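Bathroom bin restock - one bin or dividers?
Home & Tidy > Small Spaces > Bathrooms

skondis_attic wrote:
OK I finally did the bathroom stuff and I am way too happy about it! Blue bin, toothpaste only, nothing else allowed in. Darlie is the green box, and there's another one in a white and silver pack with a dark blue label.

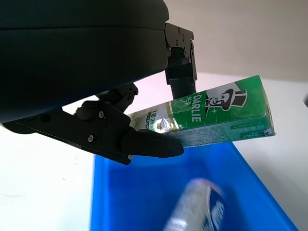 costel_h replied:
Do you leave them in the boxes? I strip everything the minute it comes in the house. Tubes stack flatter and you get a third of the space back, easy.

skondis_attic replied:
Boxes stay on! I tried it your way last November and the tubes slid all over each other, and every time I wanted one I had to dig. With the boxes I can stand them on end like books and read the tops. Plus the expiration date is easier to find on cardboard than on that crimped bit at the end of a tube (my eyes are not what they were).

marblejar replied:
Team box here too. Standing them up changed my life, or at least my Saturday-morning mood. OK, small life.

costel_h replied:
Standing up only works if the bin is deep enough. Mine is the shallow Grusis one and anything on end sticks out over the rim, so the cabinet door won't close. What depth are you all using?

Eftychia K. replied:
I measured mine because I was having the same fight with the door. 13 cm inside and a family size box lies down fine but won't stand. If your shelf is fixed, lay them flat, long side to the front, and put the newest at the back. Then you always grab the oldest. I've done it that way for years and love it.

marblejar replied:
Wait, newest at the back is so obvious and I've been dropping them on top this whole time. There is probably a tube at the bottom of mine from two apartments ago.

Eftychia K. replied:
Go look! I found one in my mother's cabinet that was so old the cap had yellowed. She wanted to keep it for cleaning silver.

vunport_lane replied:
Going to disagree with the whole thread, sorry. Why does toothpaste need a bin? One in use, one spare, done. We have a bathroom the size of a closet and if I gave a whole bin to toothpaste the towels would have to live in the hall.

skondis_attic replied:
Fair! But there are five of us and two of them are teenagers who squeeze from the middle and then declare it empty. One spare lasts me a week. Also I buy when it's on sale, and then I need somewhere for it to go that isn't the top of the washing machine.

vunport_lane replied:
Five people, OK, I take it back a little. I still think a bin with one kind of thing in it is an invitation to fill it up. My sister had one for cotton rounds and ended up with 80 packs. She's still handing them out at birthdays.

costel_h replied:
80 packs is a lifestyle.

marblejar replied:
What about different flavors? My son will only use the mild one and my husband wants the kind that makes your eyes water. Do you split the bin or just mix it all in?

skondis_attic replied:
Mix, but green always goes on the left. I was going to buy dividers and then cut up a cereal box instead - folded in half so it's stiff, and it wedges in with no tape. Works great and I'm weirdly proud of it.

Eftychia K. replied:
Cereal box dividers are the best. Cut them a little taller than you think, the bottom always crushes down. I put brushes and floss on the other side of mine, and the refill heads in a sandwich bag so they don't wander.

costel_h replied:
All right, I'm trying boxes on for one month. Pulled everything out tonight and wiped the shelf while I was at it. If I run out of room I'm coming back here to complain.

vunport_lane replied:
Please do, I want company.

marblejar replied:
Update from me: the bottom of the bin had three hotel shampoos and a comb. No ancient toothpaste! Going to do the divider thing after dinner, we just finished a box of corn flakes.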